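Right, kitchen sort-out thread, because I've been putting it off since December and the cupboard door no longer shuts.

Started at 6 with the plates and bowls. I own no two that match. A few came from the Indley car boot, a few from Vlasta when she moved to Flestham, and the rest I couldn't tell you.

New rule - everything white goes on the one shelf and the coloured stuff goes to Juraj, who has just got his own place and owns a single mug.
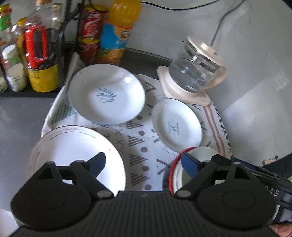
The whites on my favourite tea towel, red-rimmed bowl included

The one with the thin blue rim is staying, I don't care how shallow it is. Same for the little BAKERY dish, perfect for olives or a teabag.

Undecided on the ridged glass jar with the cream lid. Could be rice? Could be buttons. Vlasta says buttons.

Also I want more of that towel - the stripy triangles make me so happy! If anyone sees one like it please shout.

Pans on Monday. There are a lot of pans. Send biscuits.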